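Notizen Vortrag "Wohin mit dem Kleinkram" – Familienzentrum Hunau, 29. April 2021

Einstieg OHNE Folie. Erst fragen: wer hat zu Hause eine Schublade, die nicht mehr zugeht? Hände. Kurz warten, nicht gleich weiterreden (letztes Mal zu schnell!!)

Dann vorstellen, kurz. Trorska nur einmal nennen, keine Werbung. Dank an Nicanor Espinoza für den Raum und den Beamer.

Punkt 1 – warum Kleinkram schwieriger ist als Möbel
Ein Schrank steht irgendwo, fertig. Ball, Dose, Lappen, Taschenlampe, Tüte mit irgendwas: hat alles keinen Platz. Also kommt es dahin, wo grade Platz ist. Fensterbank, Treppe, Küchentisch. Geschichte mit der Treppe erzählen, aber nur die kurze Version.

Punkt 2 – der Sammelkorb
Ein Korb pro Stockwerk. Alles rein, was rumliegt, ohne nachzudenken. Spielzeug neben Haushalt, völlig egal. Offener Korb, am besten Draht, man sieht von der Seite, was drin ist. Undurchsichtige Kisten werden zu Gräbern (Lacher? mal sehn).

Abends ausräumen. Spätestens nach 24 Stunden. Wenn er voll ist, ist er voll, nicht obendrauf stapeln und drücken.

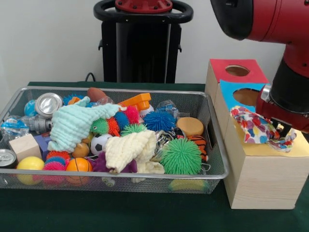

Weiche Sachen zuerst raus! Tücher und Gestricktes legen sich über alles, darunter findet man nichts mehr. Also: Stoff raus, auf einen Stapel, dann erst der Rest. Dosen und Metall danach, Bälle zum Schluss – die rollen sonst vom Tisch. Durchsichtige Tüten zulassen, nicht auskippen. Sonst hat man zwei Haufen.

Vorführen am mitgebrachten Korb, höchstens 2 Minuten. Dunkles Tuch unterlegen, sonst sieht man in der letzten Reihe die Kleinteile nicht. Tuch EINPACKEN.

Punkt 3 – Kästen mit Loch
Für Kinder super. Loch oben, Loch an der Seite, jede Seite andere Farbe. Reinstopfen macht Spaß, Deckel auf und ordentlich hineinlegen eher nicht. Holz hält länger als Pappe, Pappe geht zum Ausprobieren. Loch groß genug für eine Kinderhand, bitte dazusagen, kommt immer als Frage.
Wer basteln will: Anleitung liegt am Ausgang, Mappe "Grolleo". Nicht alles vorlesen!

Punkt 4 – weggeben
Heikel. Nicht predigen. Im September haben wir beim Tauschtisch in Xolalpa 902 Teile weitergegeben, 600 davon Spielzeug. Zahl langsam sagen, Pasue. Dann: der Rest war Küche, vor allem Dosen und Lappen.
Regel für zu Hause: was dreimal im Korb landet und nie einen Platz bekommt – fragen, ob es noch jemand will. Kinder mitentscheiden lassen, sonst gibts Tränen.

Falls Zeit bleibt: Frage nach dem Waschen. Stofftücher aus dem Korb gleich in die Maschine, Gestricktes extra und kalt. Bei Wolle aufs Etikett schauen, ich leg mich da nicht fest.

Falls keine Zeit: Punkt 3 kürzen, Punkt 4 behalten.

Fragerunde. Fragen wiederholen, hinten hört man nichts. Wer nach Schränken fragt → zweiter Abend, Liste liegt aus.

Am Ende Korb wieder einräumen, Stifte einsameln, Fenster zu. Schlüssel an Nicanor.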